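Hodier opens maintenance records of its two-arm packing cell

Company gives more time to wrist joints, cables and fingertips

Hodier today publishes the care plan for its two-arm cell Varkier, which handles thin film, small bags and hand tools on a dark table. The plan was written together with the service firm Gerlach and is valid from April.

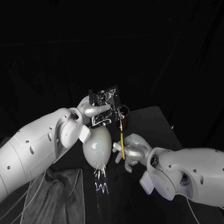
How often is the cell stopped for care?
Every Tuesday, for 3 hours. One technician is enough for the normal work.

During the stop, the technician looks through the openings at both wrists, checks the wiring and tightens the screws of the forearm shells. In the last period the team noted 163 small corrections, and nearly all were made without taking an arm from its mount.

"A crumpled piece is difficult for the fingers, so we set the grip force again after each stop," said Ute Eichhorn, head of service at Hodier. "We begin always with the left hand."
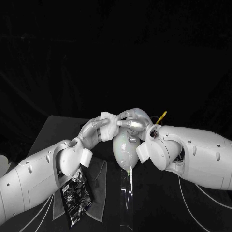
Both hands of the cell at work on a cloth and a translucent bag.

The cables get their own check. They must lie in wide curves on the table and follow the arm without pulling. Gerlach keeps 6 spare cables ready for the cell – the older plan had none. 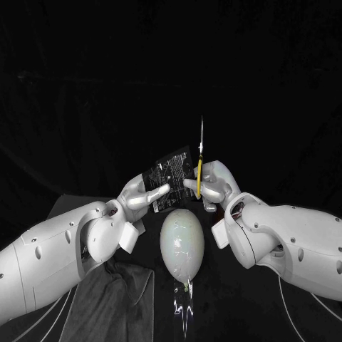

Left hand with a printed black card, right hand with yellow-handled scissors.

Britta Kröger of Gerlach trains the technicians in a course of 19 hours. It covers finger adjustment and wrist repair. The next course takes place at the Rano workshop, and customers can register with the Hodier service office.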